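The Bean Weight

My aunt left me the flat in Clustmont, the brown table and a tin of recipes. The solicitor gave me two keys and a receipt for the third. I moved in on a wet day in January and slept in my coat.

The tin held 40 cards. Most were for things I would never make. The one at the front was for red beans with ginger, and it had been used so often that the corners had gone soft. Under the title she had written a weight, 305 grams, and under that, in pencil, the words "no more".

I had never known her to be strict about anything else. She let bills pile up behind the clock and wore odd gloves. But she weighed her beans before she soaked them, every week, and if you came into the kitchen while she was doing it she held up one hand until she had finished.

I bought a scale from the Petek shop by the station, and a bag of small red beans from the stall next to it. The bowl was hers. I cleared the table, put the bowl on the scale and tipped some in.
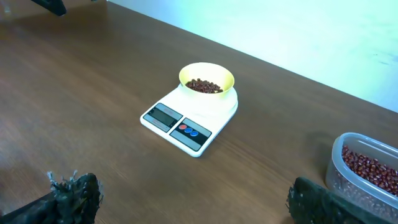 It wasn't enough, and I knew that without any number. My aunt's beans had always come well up the side. I went and looked at the card again, as if it might have changed, and then I sat down on the kitchen chair and thought about the bus to Zarnton.

She used to take me when I was small. It was the 11 bus then, and it went the long way by the reservoir. We carried the beans in a pot wrapped in a towel, and I had to keep my feet either side of it. At the other end a man in a blue jumper opened the door, took the pot and gave us last week's one back, washed. He never asked us in. My aunt said good afternoon and he said good afternoon, and we caught the same bus home. I asked her once who he was. She said he was somebody who liked beans.

The visits stopped when I was nine. The cooking didn't. She made the same amount and ate it herself, from Monday until it was gone.

I got up and started again from the beginning. The beans went back in with the others, and I found a scoop in the drawer.

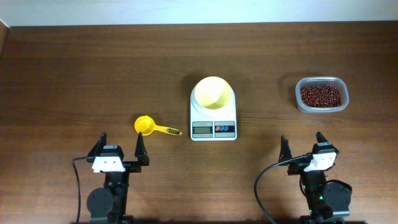 I went slowly this time. When I had the weight I put the bowl down by the sink and turned the card over, looking for the soaking time. There was an address on the back, 1003 Pritoro Road, Zarnton, and a line in handwriting that wasn't hers. "Last week's was too much for one. Make it enough for me and you keep the rest."

I read it twice and put it back in the tin. Then I covered the beans with cold water and set a plate on top.

In the morning they had swollen to the rim. I cooked them with the ginger until the kitchen window steamed over. I ate a bowl standing up, and there was a good deal left. The pot was still warm when I went to look for a towel.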